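Plukia kitchen, prep line: check list for the robot station, June
Filled in by Yaneth Betancur, reviewed by Mercedes Lozano
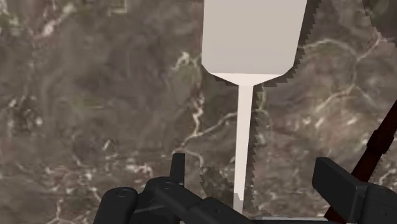 This list replaces the paper from Pillai, which was made for the time when we did all the turning by hand. Please write a comment also when the point is OK.

1. Stop button reached from both sides of the station.
OK. Tested at the start of shift.

2. Gripper fingers clean, no crumbs in the joints.
OK after second cleaning. The small brush is better than the cloth.

3. Spatula handle without cracks.
OK. Spare one is in the drawer.

4. Floor line visible, 50 cm from the arm.
Not OK. The tape is worn near the sink. Asked for new tape.

5. New motion tried in simulation before it runs on the line.
OK, 30 runs. M.L. has signed.

6. Staff trained for restart after a stop.
Partly. 3 persons still wait for training, all from the evening shift. Until then they must call Mercedes and not restart alone.

7. Work of the people at the station.
Less pain in the wrist, they tell me. But now they stand and watch for long time, and this is tiring in another way. I propose to change places every 30 minutes.

Open points: 4, 6, 7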